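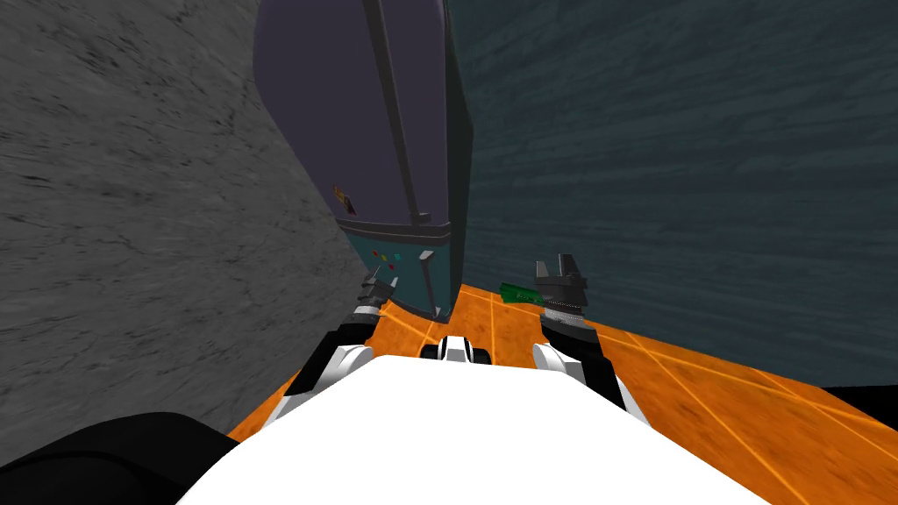 Tall cabinet and orange work surface (rendering)

About Brelwood

Brelwood builds kitchen and laundry room cabinets to order. The shop is in Medano, on the east side of the rail line, in a building that used to store seed. Ingvild Nygård started the business with one table saw and a rented corner of the building. We now use all 2,809 square feet of it and have 6 people on the payroll.

Most of our customers live within 72 miles of the shop. We measure every room ourselves before we quote, and the quote is good for 60 days. We do not charge for the first visit.
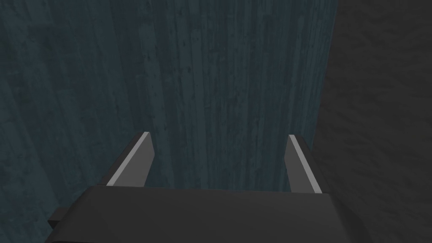

Boxes are cut and assembled in Medano. Doors are made here too, except for curved ones, which we order from Gál. Drawer slides and hinges are bought in. If one fails, call us and we will tell you whether the maker's warranty still applies and how to order the part.

We build in maple, birch, white oak and painted poplar. Other woods can be ordered but add two to three weeks. We don't work with particleboard and we don't reface cabinets built by other shops. We can recommend someone for that. 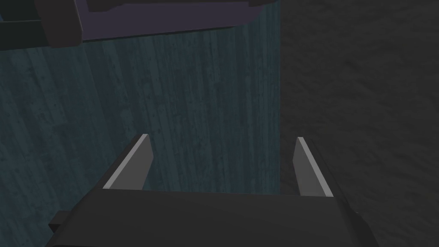

Painted finishes are sprayed in our own booth, which we added in April 2019. Before that the doors went out to a painter and came back scratched more often than we liked. Stained work is done by hand. Sample doors can be borrowed for a week with a $40 deposit.

Lead time is usually nine weeks from the signed drawing. Orders placed in February tend to go faster. Installation is quoted separately, and you are free to use your own contractor.
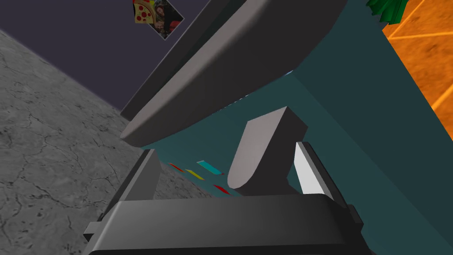 Image: Flestex

The showroom is at the front of the building and has two full kitchens set up, plus a wall of door styles and pulls. Please call ahead, as we are often out measuring in the afternoon. Park in the gravel lot on the north side. Deliveries go to the back.

The minimum order is $2,000. For repairs to cabinets we built, there is no minimum.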